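Skeltby Robot Learning Workshop
Handout 2: Teaching by Showing
Updated 28/04/2019

Last time we wrote out every motion by hand, and you saw how long it took to get a single arm to a single spot. Today is the fun part – you get to drive! One person steers both arms by remote control, the computer saves everything, and later a program learns from what was saved.

Words we will use

Demonstration: one full run of a task, from the start pose to the end pose.
Operator: whoever is driving.
Replay: sending the saved motions back to the arms with no one at the controls.
Policy: the learned program that looks at the camera view and picks the next motion.

How a session runs

We work in the simulated kitchen first. Open Dridero, load the counter, and wait until both hands follow yours before you press record. Move at the speed you'd use to carry a full cup of coffee. If you fumble a grasp, keep going and fix it! A policy that has seen a few recoveries does much better than one that has only seen perfect runs (this surprised me the first time, and I still love watching it happen).

Throw a run away only if the tracking drops out or you forget what you were doing. Both happen to everyone.

Each pair records 19 demonstrations this week. Pooled with the other pairs, that should get us past the 100 we need for training. Save them in the Putemen folder with your pair number.

Things to watch for

Your own view is better than the robot's. A forearm can hide the very thing you are reaching for, so check the camera window often and swing the elbow out when you lose sight of the object.

Park the idle hand. Wandering motions get learned too – the policy has no idea you were just stretching.

Before next time

Read the Maddocks notes, sections one and two. Replay one of your own runs and write down where you hesitated. We come back to those spots in September, when we move to the real arms. 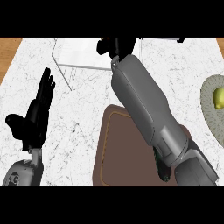

Fig. 1. Both hands over the marble counter in simulation, with the right forearm crossing the brown board.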